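Next year's equipment money, and where I think it should go

I promised in the last newsletter that I'd write up the equipment plan before the budget meeting, and a few of you have been kind enough to remind me (Naheed twice, once in the elevator). So this is the November 2025 version. The numbers may still move, but not by much.

We have $3,680 for the robot benches through the end of the fiscal year. I know that sounds like a joke next to what an arm costs, but nobody is buying an arm out of this line. The arms come out of the capital budget, and that's a separate fight that I'll be having in February. My $3,680 is for everything that sits between the arms and a working day: fingers, cables, mounts, tables, plates, spare bits, groceries.

Yes, groceries. I put in a line for them this time, $115 a quarter, after spending most of last year filing tiny receipts for produce one at a time. Finance has already asked me why a robotics lab needs vegetables. I wrote back that we do food handling and the food goes soft, and they seemed happy with that.
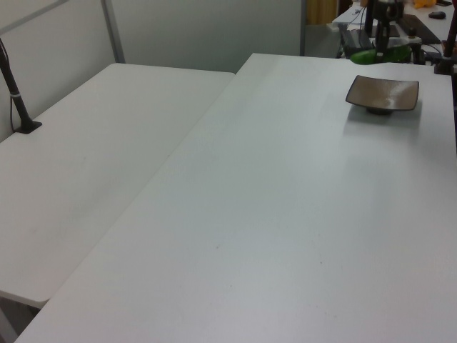 Tables are the thing I went back and forth on the most. Ehsan Pirzada wants to replace the pair we push together with a single long one, and I do see why – there's a seam right where the two tops meet, and any time somebody leans on one side we wonder whether the calibration has shifted. The quote from Mevitz for one big top with a steel frame came in at $1,546, delivered and assembled. That's a huge bite for something flat! My counter-offer is a set of joining brackets and leveling feet from Pralto for $300, which would lock the two tops together and leave us enough for the things that break. Ehsan thinks brackets are a half measure. We've agreed to try them through February, and if the calibration log still looks jumpy, the Mevitz table goes to the top of my list for the next round and I'll buy him lunch.

While I'm on furniture, please don't order your own dishes. I love that everyone has opinions about tableware, but we now have bowls and plates from four or five different stores, and when one chips we can't match it. I'd like us to settle on two shapes, buy a proper stack of each, and keep the spares in the cabinet. Glazed ones and plain ones behave differently for the vision people, so I want one of each kind on the list. Send me your favorites by the end of the month and I'll go with whatever gets the most votes.

Next, grippers. We go through fingertips faster than any other part, and every time we run out we pay for rush shipping, which drives me up the wall. I've asked Culludora for a standing order, with a small box arriving every couple of months. They'll hold the price for a year if we commit now. I'm inclined to say yes, even though it ties up a chunk of the money early. The only real risk is that we switch gripper models halfway through and end up with a drawer full of the wrong tips, so if your project is thinking about a change, please tell me before I sign anything.
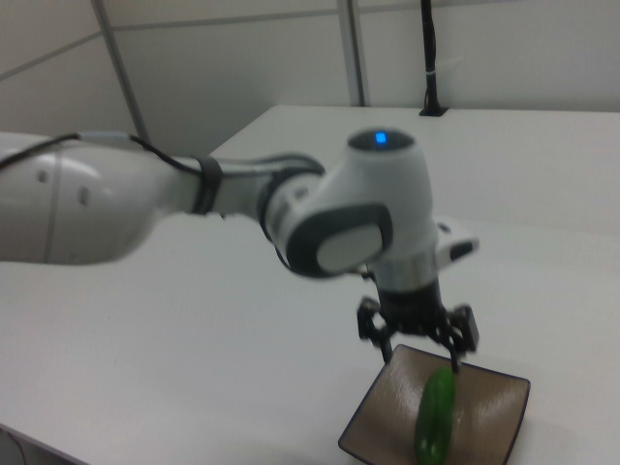

I'm also adding a service visit. We've been putting this off because it feels like paying somebody to tell us that everything is fine, but Rajput will do a half-day check on joints, brakes and cabling, and they'll train two of our own people while they're here. Naheed Rind has volunteered for one of the spots. The other is open, and I'd really like it to go to somebody who'll still be here next summer (you know who you are, and so do I).

Things I've left out, so you don't have to go hunting for them: new monitors, the second label printer, and the nice chairs. I'm sorry about the chairs. I sat in one at the Mevitz showroom and it was wonderful, and I thought about it the whole drive home. They belong in the office budget, though, and if enough of you write to the office manager, I suspect she'll listen.

One last request. If you take the last of anything from the supply cabinet – cable ties, tape, gloves, whatever – put it on the sheet taped inside the door. Half of what I overspent last year was me guessing. I bought three boxes of velcro straps we already had, and then we had no fuses for a week.

The full spreadsheet is in the shared folder under Bench Budget, with the quotes attached. Comments go right in the cells, please, and put your initials on them. If you'd prefer to argue in person, I'm at my desk most mornings and there's usually coffee.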